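The slow breakfast, and why I've gone back to it

I moved to Todville in January with a kettle, a suitcase and a firm belief that breakfast was something you ate over the sink. For years mine had been a cereal bar on the 7.40 train, crumbs down my scarf, and I'd have told you I was perfectly happy with it.

Then I went to stay with my friend Stijn Wouters in Fuvdale. Stijn sits down for breakfast. He puts out plates! He has a toaster he is frankly a bit in love with, and he will talk to you about bread for as long as you let him (I let him, the coffee was good). By the second morning I was waking up early on purpose, and when I got home the cereal bars went to the back of the cupboard, where they still are.

What struck me was how little it took. Stijn's whole set-up is a plain table, toast, butter, jam and something hot to drink. No eggs, no blender, no bowls of chopped fruit arranged for somebody's phone.

Start with the toast

I'm a seeded bread person now. White sliced is lovely with beans, but first thing in the morning I want something with a bit of chew to it, and seeds go nutty when they catch the heat. Mine comes from Brouwer, the baker at the bottom of my hill, and I slice it and freeze it the day I buy it, otherwise half the loaf goes stale before I get to it.

Two slots are plenty for a small household. I've owned a four-slice toaster and all it did was take up the space where the bread board wanted to go. Cream suits a breakfast table very nicely, I think, and a touch of chrome cheers up a grey morning no end.

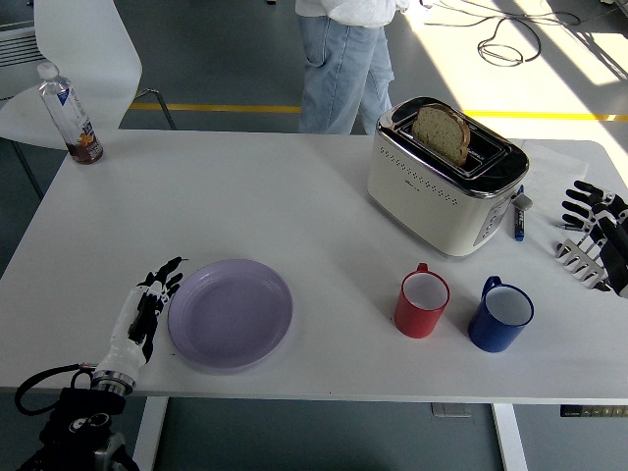 Mix your colours

My mother had a matching set of everything, and when one cup broke there was a small period of mourning. I've gone the other way. A red mug next to a blue one, a lavender plate, whatever you like really – on a white table it all gets along. It also settles the question of whose tea is whose, and in my flat that used to come up daily.

I buy most of my crockery one piece at a time from Batarmont, the second-hand place behind the station, and I have only two rules: a plate needs a bit of a rim to keep the crumbs in, and I have to be able to get my fingers through the mug handle. Pale insides are nice too, as you can see how strong the tea is getting.

Then sit down. Ten minutes will do. I've started leaving my phone in the bedroom until I've finished my second slice, and I catch a later train.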